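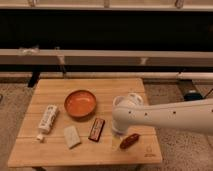 Automated sorting station, Ranura packing room: inspection after changeover from hand sorting. Mixed small items are handled at table height by the arm, among them a white tube with its cap off and lying separately. Staff now clear faults and restock.

1. Reach zone kept clear of staff: pass. Two operators still lean in from habit.
2. Loose caps removed before start: fail. Add to operator duties.

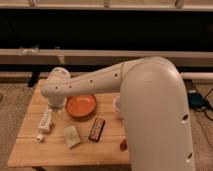
Clallora, July
3. Cables on floor: comment. Black cables lie on the carpet to the right of the arm. Cover or reroute.
4. Stop button within reach of seated operator: pass.
5. Task rotation: comment. Watching is limited to 40 minutes, then 7 minutes away. Not kept on Wednesday. 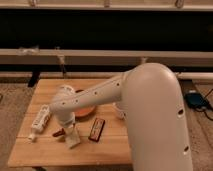
6. Loose wrapping and light waste: comment. Clear plastic on the rear rail, left side. Remove.
7. Retraining: open. Former hand sorters need the fault-clearing module before working alone.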